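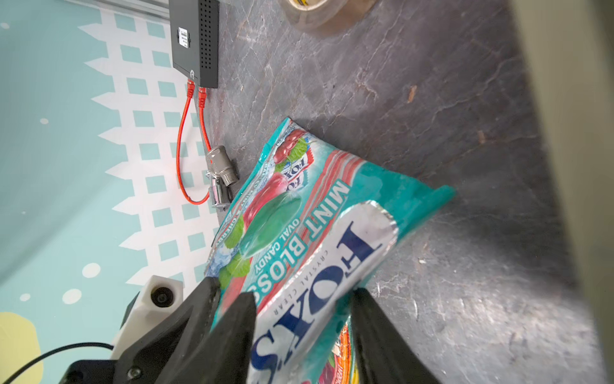
Figure 2. A bag of Fox's Crystal Clear, in turquoise and white with red stripes.

Journals > Food and Everyday Life > Articles > Section 3

We use cookies to keep you signed in and to remember your reading settings. Accept all | Manage choices

3. What people remember about the candy bag

3.1 Where the recollections came from

When we first asked the residents of Flenell to write to us about the candy of their childhood, we expected to hear mostly about taste, and we planned our eight questions with that in mind. Taste did come up, of course, and often at happy length. But a great many of the letters began somewhere else entirely, with the bag: how it looked on the shelf, how hard it was to open, and above all how much noise it made in places where a child was meant to be sitting quietly.

Invitations went to 3000 households in July, folded into the newsletter of the Nyamweya Reading Room, and we received 1393 replies. Some were a single line on the back of the form. Others ran to several pages and wandered off, very pleasantly, into the subject of grandparents, bus rides and the price of shoes. We read every one of them, and we are grateful to the people who took such trouble over a question that must have seemed rather small when it came through the door.

The replies were sorted using the Pinduvero scheme, which was first drawn up for letters about bread and needed only a little stretching to fit our purpose. Under this scheme a passage can carry more than one label, so that a sentence about a grandmother's red tin with a squeaky lid is counted under color, sound and person all at once. We found this generous approach suited the material, as our writers seldom kept to one thing at a time.

3.2 Color before name

The first thing we noticed was how often a color stood in for a brand. People wrote of "the green ones" or "the ones in the blue paper" and then stopped, quite satisfied that they had told us what we needed to know. Several apologized for having lost the name and went on to give the shade of the wrapper with great care, comparing it to a bathroom wall or a school coat. One writer sent us a scrap of yarn in the right color, which we have kept.

We do not want to make too much of this. A bag such as the one in Figure 2 carries its name in large dark blue letters on a silver-white band, and a grown-up reader would take in the name and the colors together. A child of four or five is in a different position. Many of our writers were describing a time before they could read, and it stands to reason that color did the work that lettering would do later on. Where a writer told us that the memory came from the school years, names appeared more readily, sometimes spelled the way the child had first sounded them out.

Stripes deserve a word of their own. Our writers were fond of them and mentioned them far more often than dots, stars or pictures of fruit. We had no label for stripes at the outset and had to go back and add one, after reading about 20 letters that described little else.

3.3 The noise of the bag

Sound was the part of the work we enjoyed most. The crinkle of a candy bag turns up in church, at the movies, in the back seat of the car and, in one long and very funny letter, during a piano recital. What struck us was that the writers nearly always remembered the noise as belonging to somebody else's attention – a mother turning around, an aunt clearing her throat. Very few described it simply as a noise. It was tied to being caught, or to nearly being caught, or to a kind older person who heard it perfectly well and said nothing.

Those who grew up buying loose candy in paper bags wrote about this differently. Paper was remembered as soft and warm from the hand, and it tore at the corners. We had wondered whether these writers would look down on shiny plastic, and a few did, but most seemed to have made their peace with it long ago and kept a bag or two in a kitchen drawer.

3.4 The shop around the candy

The last group of passages concerned the place where the candy was bought. Here memory and picture book had clearly run together. Writers gave their corner stores a pink scalloped awning, a picket fence or a wall with polka dots, and some of them added, a sentence later, that the store had really been a plain counter at the back of a gas station. We did not correct anyone. The storybook candy store is something most of us carry around, and toys, greeting cards and window displays have been adding to it for a very long time. 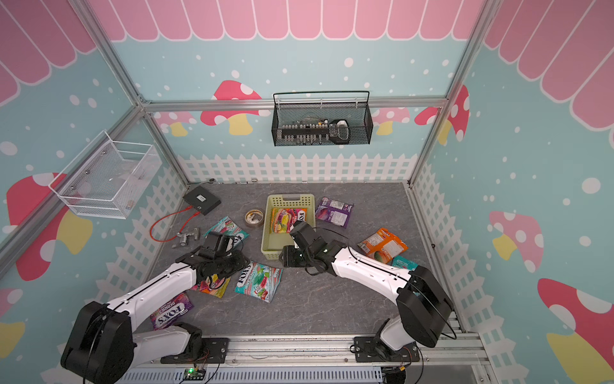
3.5 Limits of the letters

Our writers chose to write, and people with fond memories are more likely to pick up a pen. The Drokus panel, which we used for a short follow-up by telephone, gave us a slightly cooler picture, with more people saying they had never cared much for candy one way or the other. The form was also printed only in English, and we know that several families in Flenell would have been more at ease in another language. We have since had the questions translated, and the replies to that second round are being read now.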